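January 18, 2024
Bench notes, play food and baskets

Back at it after the break, and the first job was the produce. I'd left the whole lot in a tote under the sink since December, and somebody (me, I'm fairly sure) had put it away with a damp cloth on top. Nothing mouldy, thank goodness, but it all smelled a bit like old dishwater. So everything went through a tub of warm water with a squirt of dish soap, then out onto a towel for most of the morning while I caught up on email.

The carrot is still my favourite. The pepper's a close second, nice colour and a proper green stem. I'm less keen on the garlic, it's so small that it gets lost behind everything else, and I spent a good while hunting for one under the bench before I found it in the tub, under the suds. Note to self: drain the tub slowly.

Order situation: the Tumine set is the one I keep coming back to. The Gosero pieces we tried before Christmas had a nasty seam running down the side and the paint on the stems rubbed off on my sleeve. I've bagged those up and written GOSERO on the bag, please don't mix them back in! If anybody wants them for their kids, have at it, otherwise they're off to the thrift store at the end of the month.

Baskets next. We've got the copper-coloured wire ones out again and I do like them. You can see what's in them from any side, they rinse off under the tap, and they don't slide around as much as the plastic trays did. The downside is the grid. Anything long and skinny wants to lean or poke out, and little things can wedge a corner into a gap and then the whole basket comes up with them. I had a go at lining one with shelf mat cut to size. Took 3 tries to get the cut right and it looked awful, so it's out again.

Set the table up after lunch. Black top wiped down, two baskets side by side along the back edge, produce spread over the rest with no particular plan. I like it better scattered. When I line it all up it looks like a grocery flyer and everything's too easy to find. 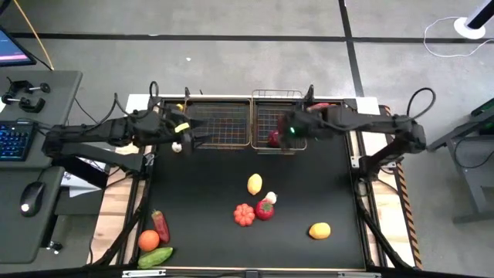 Does the plastic produce need to be sorted by type before it goes in the baskets?
Only at the end of the day. While we're working it can go in whichever basket is handy, and at pack-up it's fruit in one and veg in the other so the next person can see at a glance if something's missing.

(Yes, we've had the pumpkin argument. It goes with veg. I don't care what the botany people say, and the pepper goes there too.)

Colours against the black top are great, by the way. I was worried the glare from the ceiling lights would bug me as much as it did on the old white top, and so far it doesn't. The yellow things and the white garlic really jump out. The trade-off is that the black shows every bit of dust and every fingerprint, so the spray bottle lives on the shelf now. Please put it back there.

Bits and pieces for the week:

Nzioka quoted us $1,670 for a rolling cabinet with deep drawers. Lovely cabinet, no chance. I'm going to ask Cotier what they've got second-hand, even a scratched one would do. Really all I want is a home for the baskets where they can stack without getting bent.

Labels for the totes. I've got a roll of 50 and the good marker, just haven't sat down with it.

Still need another towel. The one I used this morning has gone a bit orange in a corner and I don't know which piece did it. Will wash them in 4 separate lots next time and see.

Tub is drying upside down by the sink, leave it there please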